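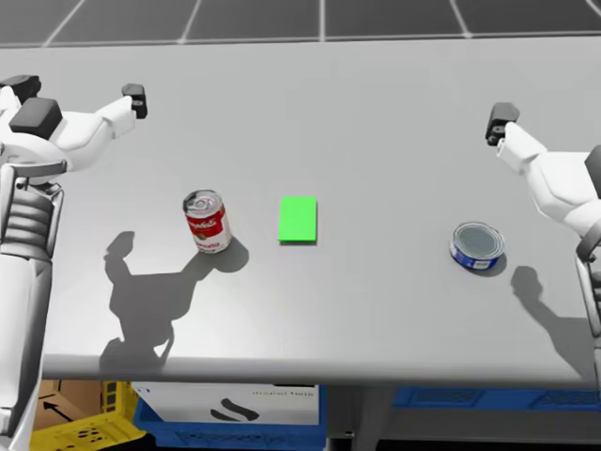

About Raltus

Home | Services | Courses | About us | Contact
Reading time: 6 minutes
Print | E-mail this page

Raltus is a small language company in Nernlow. We translate and check the words which stand on food packages: the name of the product, the list of ingredients, the instructions for keeping and cooking, and the few sentences where the maker tells something about himself. Most of our work is for tins, jars and dry packets. We work into English from Portuguese, Spanish, Italian and Polish, and in the other direction for British makers who begin to sell abroad.

We are six people. Four of us translate, one takes care of layout, and one answers the telephone, writes the invoices and reads every text one last time before it leaves. We find this last reading very important. The person who does it has never seen the original, so she reads the label in the same way as somebody in a shop reads it.

How we began

The company started in a room above a grocer's shop. The grocer imported beans, fish and preserved fruit from three or four countries, and the English on the packages was often strange. One tin of chickpeas advised the customer to "drown before using". A jar of peppers was "indicated for the accompaniment of persons". He laughed about it, but he also noticed that customers took the tin in the hand, read the back and put it on the shelf again. He asked if we could write new stickers for him. We wrote them on his kitchen table, and he glued them himself in the evenings.

After the stickers, his suppliers began to ask for the same service, and for them it was better to correct the label before the printing. From that moment we had real work. We stayed above the shop until the shelves for our dictionaries did not leave space for a second chair, and then we moved to Shih House, behind the old post office, where we still are. The stairs are steep, but the lift has been repaired and visitors can now come up without difficulty.

What we do in a normal week

A label is a short text and people suppose it is quick to translate. Sometimes it is. A plain tin of tomatoes with salt can be ready the same afternoon. But many labels have come through several hands before they reach us, and each hand has left something. We receive a file where the front says "chopped" and the back says "crushed", or where the drained weight belongs to another size of tin. Then we have to write to the client and ask, and wait, and the afternoon becomes a week.

We always ask to see the whole package and we do not like to work from a spreadsheet only. In a spreadsheet all the words have the same size. On the package, one word is large and the next one goes around the side, and a long English word may meet the fold or the seam. For a curved surface we print the text on paper and turn it with the hand, to see how much of a line can be read without moving the tin. It is an old method and it costs very little.

For the allergens we have a separate step. The translator marks them, a second translator marks them again on a clean copy without looking at the first one, and then the two copies are put side by side. If there is a difference, the label stops until the client has answered. We know this makes us slower than some other offices, and we have lost clients because of it. We have decided to keep the step.

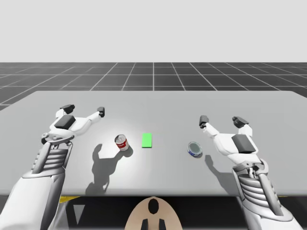

Judite Bettencourt wrote to us in May that she was at first annoyed by our questions about her sardine pâté, thirteen lines of them for a label of nine lines, and that she answered them in the evening with a bad temper. Then she saw that her own Portuguese label did not say clearly if the pâté should be kept in the fridge after opening. She has now changed both versions. She also asked us to write on this page that a client should reserve time for the questions, so we have written it.

Our word list

For the first years each of us had a private notebook. It was a pleasure to own a notebook, but it gave bad results, as one translator wrote "best before" where another wrote "use by", and these two are different things for the customer and also for the law. So we put the notebooks together in one list, and the list received the name Vatent. The name has no meaning. It was a typing mistake in the title of the first file and we became used to it.

Vatent is today a document of 70 pages. It contains fish, beans, cheeses, cuts of meat, verbs of cooking, kinds of sugar, and a long chapter on what to call things in oil, in brine, in water and in their own juice. The fish are the hardest part. The same name can be given to two fishes in two harbours, and the same fish can change its name when it is smoked. For this reason we always write the scientific name next to the common ones, even if the client will not print it.

Some decisions in the list needed many discussions. We write "tin" for the British market and "can" for the American one, but for drinks we write "can" in both. We do not use "delicious" unless the client insists, and then we ask him to choose one place for it. We prefer "keep in a cool, dry place" to "store under cool and dry conditions". We write "stir" when a spoon is enough.

The list is not for sale. Clients who work with us for longer than one year receive the chapters which concern their products, and they may use them as they wish.

Courses for small makers

Two times in a year we give a short course for people who make food in small quantity and write their own labels. They come with jam, with honey, with pickles, with a hot sauce which has become popular at the market, and they have usually taken the text from another jar at home. The course lasts 6 hours, divided over two mornings. In the first morning we read labels together, good ones and bad ones. In the second morning each person writes a label and another person in the group has to cook or serve from it, following only what is written.

The second morning is always noisy. A lady who had made dumplings for all her life had forgotten to write that the water must boil first. A gentleman had used the word "serving" in four different senses. Nobody should be ashamed of such things, we have made the same mistakes in our own work, and some of our own old labels are in the folder of bad ones.

The price of the course is 105 pounds for one person, with lunch on the second morning. For members of the Nernlow market the price is 50 pounds. Please bring one finished package of your product, or a drawing of it in the real size if you do not have it printed yet.
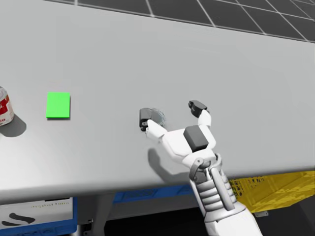 A cylindrical can with a red and white printed label.

What we do not do

We do not give legal advice. We know the rules for labels well enough to see when something is missing, and we will tell you, but the final answer must come from your own adviser or from the authority in your country. We also do not calculate nutrition values. If you send us a table with values, we copy it with care and we check that the columns add up, and that is where our part ends.

We do not write health claims. From time to time a client would like his olive oil to be good for the heart or his tea to be good for the sleep, and he has perhaps heard this from his grandmother. We understand it. Still, we will leave the sentence out and propose another one, for example about how the olives are pressed or when the tea is picked.

We use computer tools for searching in our old texts and for comparing versions. The translation is made by a person whose name you will receive, and you may telephone this person with your questions.

Working with us

For a first order we need the package file, the original recipe or list of ingredients, and the name of somebody who can answer us about the product. The last one is often missing. A sales department is kind but usually does not know if the garlic was fried. If it is possible, give us a contact in the kitchen or in the factory.

We reply to each message within one working day, also when the reply is only that we need more time. We send a price before we begin, and the price does not change if the text stays the same. If the text changes - and it does change, very often on the day of printing - we tell you the new price before we touch it.

Students of translation may come to us for one month in the spring. They sit with a different colleague each week and at the end they do the last reading for one real label, with help. We have one place only. Write to us with a short letter in your second language, on any subject except yourself.

Visitors are welcome at Shih House in the mornings. Ring the lower bell, the upper one belongs to the dentist.

Page last revised: 2025-06-09

Print | E-mail this page
Home | Services | Courses | Contact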